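Folding Scraps: Our Report on the Work Table
Marichka Koval and Revathi Kaimal
Wednesday, November 27, 2024

What we wanted to find out

Our class project was about fabric scraps and how much room they take up when people just stuff them in a drawer. Revathi's aunt does sewing repairs in Lallton and gave us a huge bag of leftovers, 243 pieces in all, so we had plenty to work with! The plan was to fold every piece, stack it by color and see if the whole lot would fit in 8 shoeboxes.

The table

We started on a desk with a glossy top and the slippery pieces slid all over the place (so annoying). In October we moved to the butcher-block table, and I'm a big fan. The pale wood makes it easy to spot a dark thread or a stray pin, and the long strips give you straight lines to fold against. The potted cactus lives in the corner and we got used to working around it. The red material with the tan edges was my favorite thing to look at on that wood, even all bunched up.
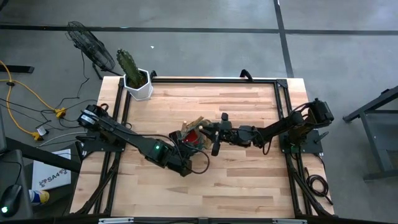 How the folding went

Cotton was a breeze. Anything stretchy took forever, and I redid one green piece so many times that Revathi took it away from me. We ended up folding in thirds the long way first, then in half — that held much better than rolling. The first 80 pieces took us a whole afternoon, but we got faster after that.

Everything fit in seven boxes, with the eighth left over for buttons. Next time I'd sort by fabric before color, and I'd label the lids on day one.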